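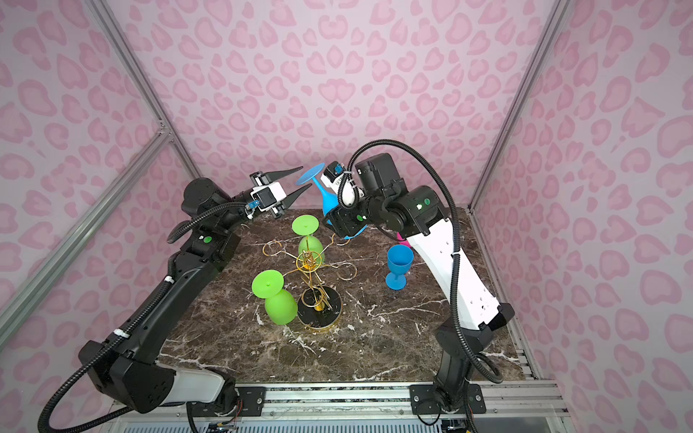

Avaliação do regulador de intensidade Trutent para iluminação LED residencial

O regulador de intensidade Trutent destina-se à substituição direta do interruptor simples em circuitos de iluminação LED. A presente avaliação incide sobre a versão rotativa de encastrar, sem condutor neutro, instalada numa sala de estar e num corredor de uma habitação com instalação elétrica anterior à generalização dos LED.

A montagem foi realizada pelo técnico Kjell Holmgren, com o quadro desligado. Os bornes são de mola e aceitam condutor rígido sem ferramenta específica, mas a profundidade do mecanismo exige uma caixa de aparelhagem funda. Na caixa antiga do corredor foi necessário reorganizar os condutores antes de fixar o aro. As instruções fornecidas em português são corretas, embora o esquema de ligação para comutação de escada esteja impresso num tamanho pouco legível.

Na sala, o aparelho comanda lâmpadas Grusik reguláveis com temperatura de cor de 3.000 K. A resposta ao botão é imediata e a variação de luz é progressiva em quase todo o curso. No ponto mais baixo observou-se uma ligeira cintilação, eliminada após o ajuste do limite mínimo no parafuso situado sob o botão. Convém efetuar este ajuste com todas as lâmpadas colocadas – a remoção de uma delas altera o comportamento das restantes.

No corredor, o resultado foi menos satisfatório. Com duas lâmpadas de baixa potência, manteve-se um brilho residual com o circuito desligado, situação frequente em reguladores sem neutro. A colocação de um compensador de carga, vendido em separado, resolveu o problema. O fabricante deveria indicar esta necessidade na embalagem, e não apenas na ficha técnica.

Quanto ao ruído, o mecanismo emite um zumbido perceptível a curta distância quando regulado a meio curso. Neelam Bhardwaj, responsável pela revisão técnica deste texto, considera-o aceitável numa sala e desaconselha a instalação junto à cabeceira de uma cama.

O modelo Tangen, testado em agosto nas mesmas condições, revelou-se mais silencioso, mas não dispõe de ajuste do limite mínimo e apresentou um atraso ligeiro no arranque.

O Trutent é recomendável para divisões com várias lâmpadas reguláveis e caixas de profundidade adequada. Para circuitos de carga muito reduzida, deverá ser considerado o custo adicional do compensador. A garantia é de 2 anos, mediante apresentação da fatura.

Texto revisto em maio de 2026.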